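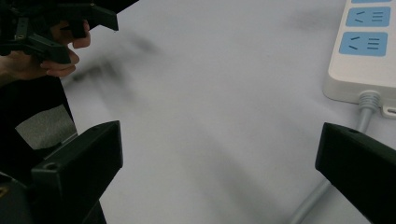
30 October 2026

I did the dumbest thing today, which was weigh my backpack. I've been telling everybody for weeks that the pack for the Fividcombe trail is "pretty light, really," and then this morning I hung it off the luggage scale and got 11 kilos, without food or water in it. Eleven! So the whole day went to sorting gear. What I wanted was a big pale surface like that white tabletop, matte and plain with a few gray smudges on it, so every little black buckle and cord lock would show up. What I've got is a brown rug with a pattern, and I've already lost a tent peg on it. I could feel it with my foot at lunchtime and now I can't.

Anyway. The tent is the worst of it. I love my Ravn, I've slept in it in hail, but it's a two-person tent and I am one person. I looked at the little one again online (third time this week, I know) and closed the tab again. The money went on the boots in July and that's that. I did take the footprint out, and the extra guylines, and then I put the guylines back in because the ridge section is supposed to be windy and I'm a coward about flapping noises at night.

Clothes were easier. I had packed four pairs of socks, two for walking, one for sleeping, and one for no reason I can remember. Out they went. The green fleece stayed. I know the puffy jacket is warmer and half the weight, but the fleece has the good pockets and I've worn it on every trip since I started doing this, so it's coming and I don't care.

Then the kitchen stuff. I've got the Zitanine stove, which folds up to nothing, and a pot, and for some reason I also had a mug, a bowl AND the lid that's meant to be a bowl. I ate my oatmeal out of the lid this morning as a test. It was fine! A little hot on the fingers. The mug stays because coffee out of a pot is miserable, and the bowl is back in the cupboard.

The route still scares me a bit, if I'm being truthful in my own diary. It's 9 days, and the high point is 3,581 feet, which I know is nothing to mountain people, but the guidebook says "just under 4,000" and every time I read that my stomach goes funny. I like the real number better. I've got the map pinned up by the fridge and I keep tracing the third day with a spoon while the kettle boils. There's a long piece with no water marked at all between the quarry and the old chapel, so I'll need to carry extra for that stretch, right after I've spent all this effort making the thing lighter. Typical.

I also rewaterproofed the rain jacket with the Plivora stuff and it stinks up the entire bathroom. Window's open, it's freezing in there, brushing my teeth was horrible. The instructions say to leave it hanging overnight so tomorrow I'll stick it under the shower and see if the drops roll off the shoulders, that's where it was soaking through last time.

Weighed the pack again after dinner. 9 kilos! I walked up and down the stairs with it on until my knees got bored, and the left strap still rubs right on the collarbone, so I need to play with that little adjuster at the top before I do a proper walk in it. Also need: gas, blister tape, a new lighter, and that tent peg.

Bed now. My feet hurt and I haven't even gone anywhere.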